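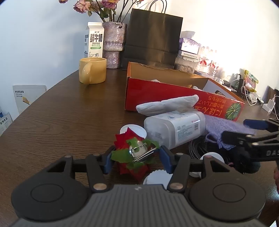

A flower brooch, back side showing, between the fingertips.

My home robot project is called Bickerstaff, and so far its main achievement is making me put things in a box. Most of a home build, it seems, is doing the chore yourself in a clumsier way, with a gripper where your fingers used to be, so that a machine may someday do it badly on its own.

I have come around to thinking this is a fine use of an evening. The forums at Dranska disagree. Over there a respectable build starts with 600 hours of simulation and ends with a cube placed on another cube. I own no cubes. I own bottle caps, a fake rose, and cables that have never once lain straight. If an arm is going to live in my house, it had better meet the cables early.

Yes, it's slow. My target is 2000 recorded grasps by September, and I have 78 I would show to company. A brooch with a pin on the back has opinions about how it gets picked up, and a bit of cloth has none at all, which is worse.
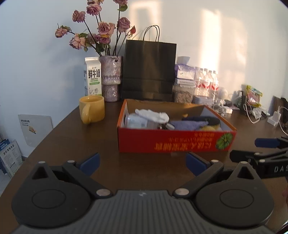 Leave the table alone

The standard advice is to clear everything off and buy a gray mat. I tried that for 2 weeks. The recordings were lovely, and the software they trained, a thing I named Litotus, went to pieces the first time it saw a mug. So the milk stays, and so do the flowers and the shopping bag. People who visit assume I'm a slob with expensive hobbies. I let them.

A shared workshop would be tidier. Tramero, the one across town, has real benches and labeled drawers, and I pay dues there for the drill press. But a tidy bench teaches a robot about tidy benches.

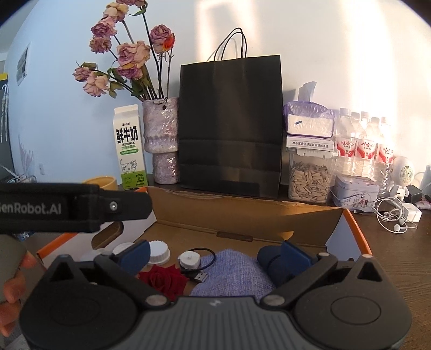 So I keep at it after dinner: open the fingers, close them on something soft, let go, start over. My wrists complain more than any motor I've bought. The next batch is going to be all cable, and I've already cleared my evenings for the untangling.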